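Trying out the Drornis gripper kit on an old desktop

I've been promising a longer write-up of the Drornis kit ever since I mentioned it in passing last month, and a rainy weekend finally gave me the time. It's a two-finger gripper with a small wrist camera, sold by Womstead as a bundle for people who already own an arm. Mine cost $600, which made me gulp a little! For a test I picked the fussiest job I could think of, working around the processor in an old desktop tower. The fingers are slim and drilled with little holes, and they can get in close beside the memory slots, which my previous gripper never managed.
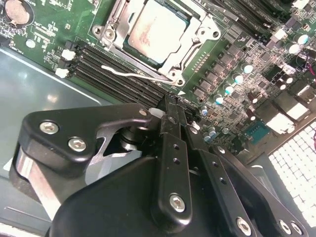
Getting it set up

Womstead ships a printed booklet (bless them), and the bolts come bagged by size. I'd set aside an afternoon and was done before my coffee got cold, apart from the cable routing, which I redid twice. Give yourself more slack than the booklet suggests, especially if your arm has to reach down into a deep case. Small metal parts are where this gripper has won me over, and I've been happily handing it fiddly bits from the computer ever since.
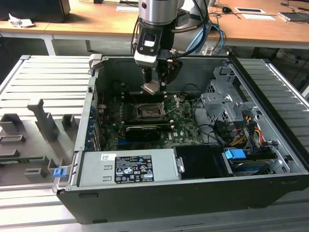

What I'd change

The software is the weak spot. It's friendly enough, but every change to the grip force means a trip through three menus, and I'd love a simple slider. I also wish the finger pads were sold separately. I compared it with the Zovcombe set, which costs more and has the nicer manual, and I still went back to this one for tight spaces.

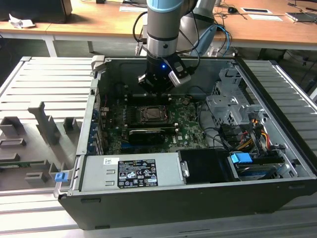
Posted by the Norðdahl Workbench
Saturday, March 14, 2026

The wrist camera deserves a few words too, as I almost left it out of my order. I keep its view open on the laptop the whole time now, and for lining up on a screw beside the socket I'd hate to go without it. 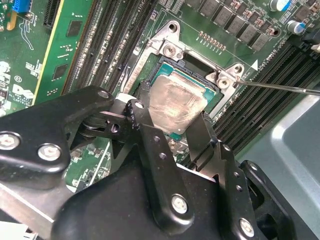
The support folks answered both of my emails within a day, and they tell me a firmware update is on the way. I'll try the kit on a laptop next, once I've found one I don't mind scratching.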